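From: Rania Ouazzani
To: Erkmont kitchen list
Date: 21 November 2025
Subject: Re: Freezing lentil stew, and the winter boxes

Zeeshan Paracha wrote:
> Has anyone frozen the red lentil stew with the potatoes
> already in it? Mine came out grainy last March and I
> ended up blending the lot. Also, is Hélène still
> putting the recipe cards in with the spices?

Zeeshan,

Leave the potatoes out. I cook the lentils, onion, cumin and tomato, let the pot cool, and freeze it flat in bags. When I want it, I boil 2 potatoes in salted water, dice them, and stir them in once the stew is hot. It takes longer on the night but the texture is right. Fadwa Radwan uses turnip and freezes it with everything in. She says it holds up, though I find it goes watery.

It keeps 3 months in my freezer. After that the cumin fades and I add more at the end, with lemon.

Hélène MacPherson is still doing the cards. If you want to be on her list for the winter spices, write to her and not to me. She has the Lahlou paprika again, the sweet one.

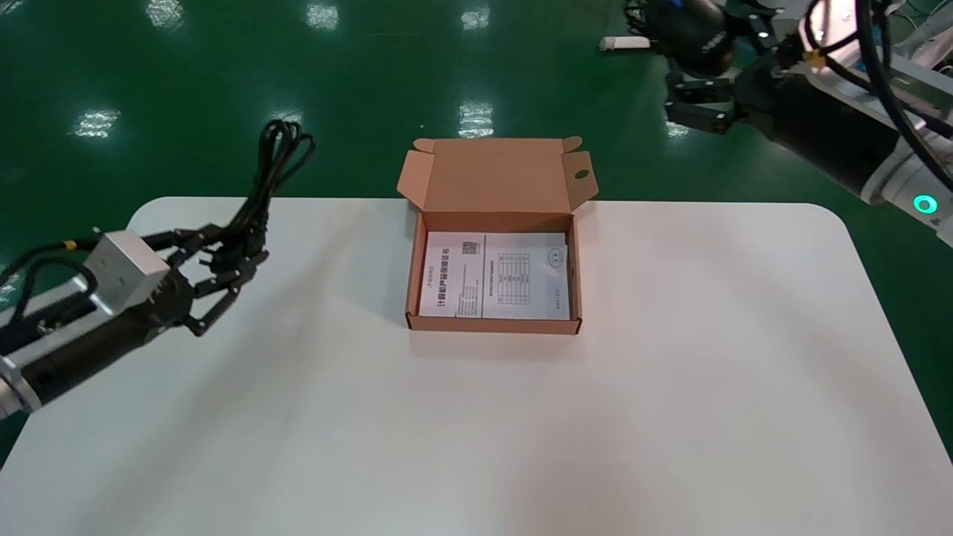

Two changes to the stew since I last posted it

1. Less water. I now use 4 cups to start and add more only if it catches. Red lentils break down fast and a thick stew freezes better — you can always thin it in the pan.

2. Garlic goes in late. Mohcine Abdel Rahman told me to try this and he was right. Early garlic tastes dull after freezing.

I have not tried it with brown lentils. If someone does, please post the cooking time.
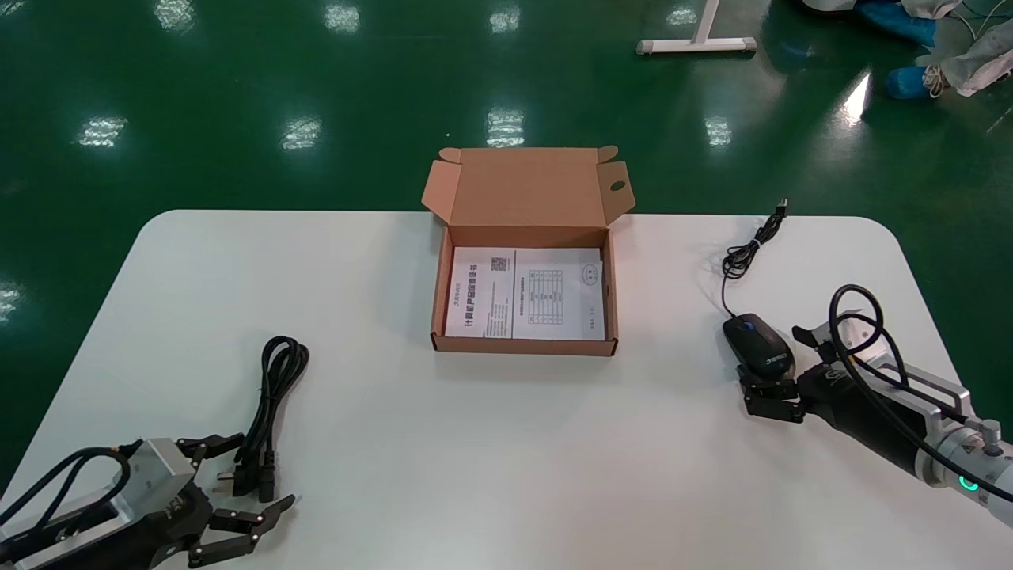
Open box with a folded paper inside, on a white table.

I'll send the flatbread recipe separately. The last version had the wrong amount of yeast, so please don't use it.

Rania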